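Does Bedding Need All That Washing Advice?

Every fall the same tips come back. Freeze your blankets to kill mites. Put tennis balls in the dryer. Add vinegar to everything. I have tried most of them and I'm not convinced.

Start with vinegar. A splash in the rinse is supposed to keep fleece fluffy. I washed two throws from Flordale side by side last October, one with and one without, and could not tell them apart. Skipping fabric softener did more. It leaves a coating, and fleece goes flat and greasy under it.
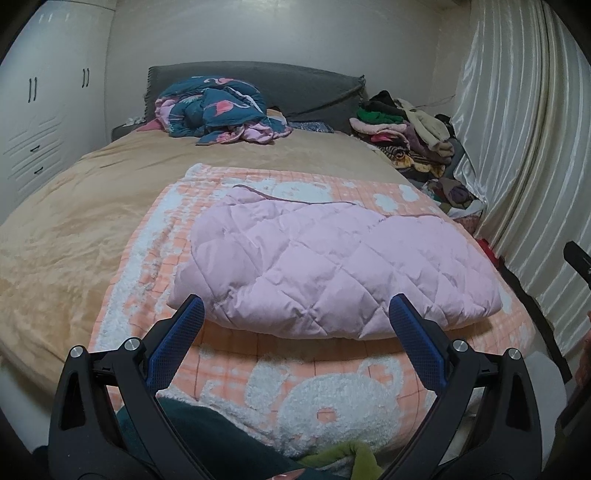
Heat is the other thing I would watch. Fleece pile mats on a high setting and no brush I own has brought it back. Low heat, a half-full drum, out while it's still a touch damp. Hang it over a door for the rest.

As for quilts, labels that say "dry clean only" are often just the maker being careful. Check the stitching first. If the seams are sound and the shell is cotton or polyester, a cool gentle cycle in a big machine will usually do. Tennis balls? They break up clumps, I'll give them that, but so does stopping the dryer and shaking the thing by hand. I do it every 9 minutes. Special wool dryer balls I would leave in the store.

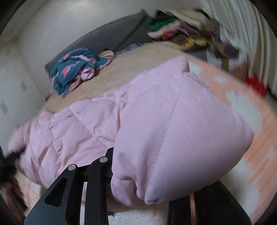 Yara Mahasneh wrote in to disagree: the wool ones cut a whole cycle off her drying time, and she has used the same set for five years. Maybe so. I'd want to see it done with a timer.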